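4.2 Recording a Bench Task

Head-mounted recording is used by student teams in the Humgate Robotics Club to collect practice episodes for the Flirstead manipulation challenge. Read Section 4.1 (Fitting the Headband) before starting.

Preparing the station

1. Clear the table of bags, food, and drink. Stains already on the tabletop may be left as they are.
2. Take one task kit from the Barkix shelf and sign it out on the station sheet.
3. Sit facing the table with your forearms able to rest on the edge. Long sleeves are permitted but must not cover the fingers.
4. Start the Rocha logging program and enter your team code. Wait for the second tone.

NOTE: Each team may reserve a station for 40 minutes. Setup time is included.

Recording an episode

5. Rest both hands on the table for 3 seconds.
6. Pick up the object named on the task card. For container tasks, use both hands and keep the container over the table at all times.
7. Turn the object slowly so that at least one corner and one side wall face the camera. Do not bring it closer to your face than the table edge.
8. Set the object down, release it fully, and rest both hands again.
9. Repeat until 5 episodes have been logged, then stop the program.
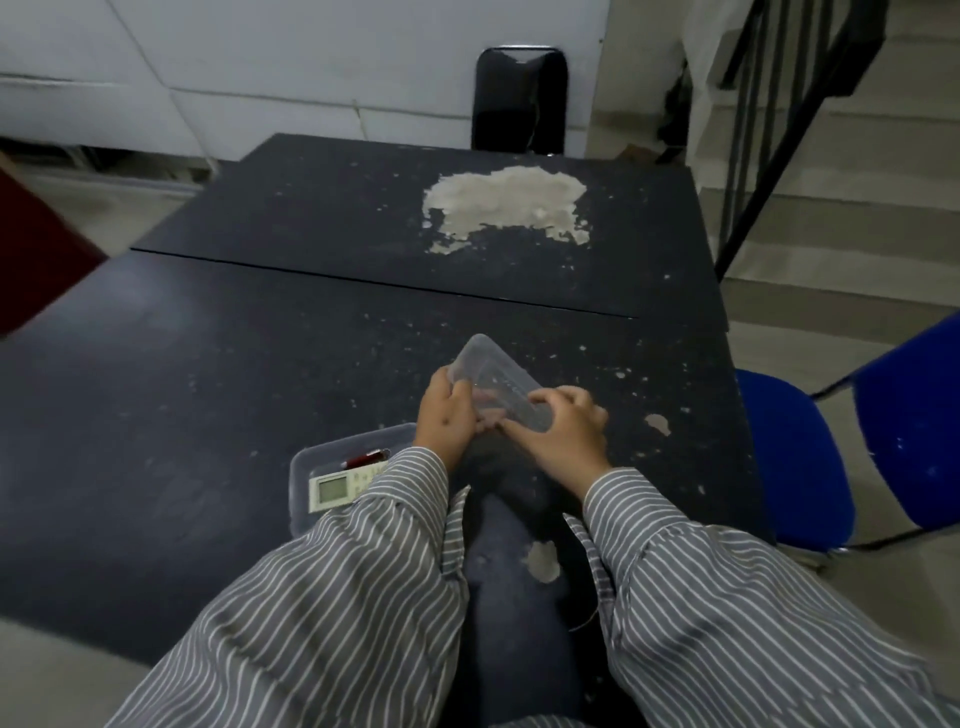 Figure 4-3. Container task, two-handed hold near the front edge of the table.

CAUTION: Do not bend or squeeze thin plastic containers hard enough to crack them. Withdraw any container with a split corner and report it to the station supervisor.

NOTE: Clear plastic is difficult for the tracking software. If the program reports a tracking score under 70, discard the episode and record it again at a slower speed.

Closing the station

10. Confirm that the episodes appear under your team code.
11. Return the kit with its pen, timer, and containers, and sign the station sheet.
12. Place the headband on its charger. See Section 4.3 for uploading.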